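Chapter 4
Desks, Tables and Worktops

Before you start: have a tape measure, a pencil and your floor plan from Chapter 3. Two class periods, or one long Wednesday afternoon.

Key terms: worktop, clearance, reach zone, edge profile, cutout, matte finish

4.1 Why start with the desk

Most rooms get planned backwards. Walls first, then lights, then chairs, then somebody asks where the desk goes and the answer is wherever it fits. In this chapter the desk goes first. Everything else – outlets, lamps, shelves – gets placed around it.

Think of the last desk you worked at. How deep was it? Did your elbows rest on the top or hang off? Could you reach the far corner without getting up? Write down your answers now, before reading on. You'll need them for Exercise 4.2.

4.2 The shape of the top

Rectangles are cheap and easy to line up. Two of them make a longer rectangle. But a straight edge keeps the middle of your body at the same distance as your elbows, so the forearms don't get much support. A curved cutout on the long side lets you sit in closer, with some top on either side of you. Shallow is enough. Cut too deep and you loose the space where the keyboard or the paper should go.

Rounded corners matter more than students expect. In the Dunville survey, 54 people listed every complaint they had about their desks, and 19 of them mentioned bumping a hip or thigh on a corner. Not one mentioned the color.

4.3 Surface and finish

Matte or gloss. Gloss wipes clean fast but throws lamp light back in your eyes. Matte is easier to look at all day, shows fewer fingerprints, and can hold on to a stain if a spill sits. White matte – bright, calm, good under low windows. Tea is its main enemy, so keep a cap on the bottle and park it at a far corner, away from the papers.

4.4 What stays on the desk

Less than you think. The Ernmont office plan, which we come back to in Chapter 6, allows one drink and whatever you are working on right now. Everthing else goes in a drawer or on the wall. Harsh maybe, but try it for a week.

Exercise 4.1: Draw your desk top at one-tenth scale. Mark the reach zone with a dotted line. Compare with the Tavares and Dumenau layouts at the back of the book. 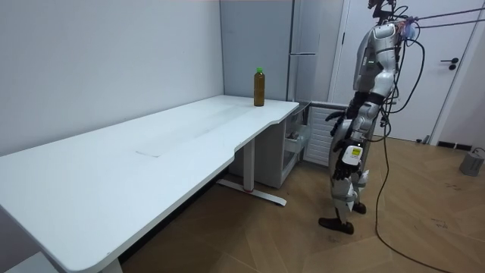 Exercise 4.2: Go back to your answers from 4.1. Change one thing about the desk – depth, edge or corner – and redraw it. Leave 70 cm clear behind the chair. Bring both drawings to the next class.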